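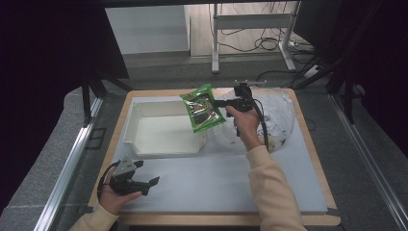

おやつの詰め合わせづくり、今年もまた私の担当になりました。去年「楽しかったです!」なんて書いてしまったのがいけなかったんですよね。でも嫌いじゃないんです、こういう作業。小袋のお菓子を箱に入れていくだけなのに、始めると妙に真剣になってしまいます。

今回の行き先はプリンデン地区の読書会と、フィゲロア通りの合唱サークル。合わせて264箱です。前回は13箱も足りなくなって、当日の朝にトリニダード・ブラボさんと二人で大あわてしたので(あのときは近所の店を3軒まわりました……)、今年は早めに動きはじめました。箱も予備を入れて294箱、もう手元に届いています。

箱は白い浅型にしました。ふたのない、上から全部見えるタイプです。去年の深い箱はたくさん入るのはよかったんですが、小さい袋が底に沈んでしまって、「何が入っているのか探すのが大変だった」というお便りをアッティラ・ニトライさんからいただいたんです。おっしゃるとおりで、最後に底から飴がひとつ出てきた、という話は私もほかの方から聞きました。浅い箱なら袋を寝かせて並べられるし、緑や赤の包装が白い底によく映えるんですよね。開けたときにちょっとうれしい感じ、わかっていただけますか?

入れる順番も少し考えました。最初は緑の小袋のスナックから。つやつやした袋は中に空気が入っているぶんかさばるので、先に場所を決めてしまって、すき間に飴やクッキーを足していくほうが私にはやりやすいです。逆にやってみたら、最後に袋が浮いてしまって、押し込んだらいやな音がしました。割れたスナックは私のおやつになりました。けっこうおいしかったです。

それから、アレルギー表示のことでお問い合わせがありました。袋の裏の表示はそのまま読めるように、小袋は開けずに入れます。手づくりのものは今回は入りません。インドレク・クースクさんの黒パンを楽しみにしていた方、ごめんなさい! あれは春の持ち寄り会でぜひ。

しおりも一枚ずつ添えます。絵はハビエラ・ナバレテさんにお願いしていて、下描きを見せてもらったら、猫が本の上で寝ていました。合唱サークルのほうは楽譜の上で寝ているそうです。どちらも欲しいので、余ったら私にください。

箱詰めの続きは火曜日の午後2時から、ゴルトン会館の奥の部屋でやります。お手伝いは途中からでも、途中まででも大歓迎です。透明のビニール袋が家にたまっている方は、何枚か持ってきてもらえると助かります。箱を運ぶときにかぶせたいので、大きめのものがありがたいです。お茶は用意しておきますが、カップはご持参くださいね。

来られるかどうか、月曜までに受付のノートに名前を書いておいてください。お菓子の好みも隣に書いてくださってかまいません。全部は聞けませんけど、読みます。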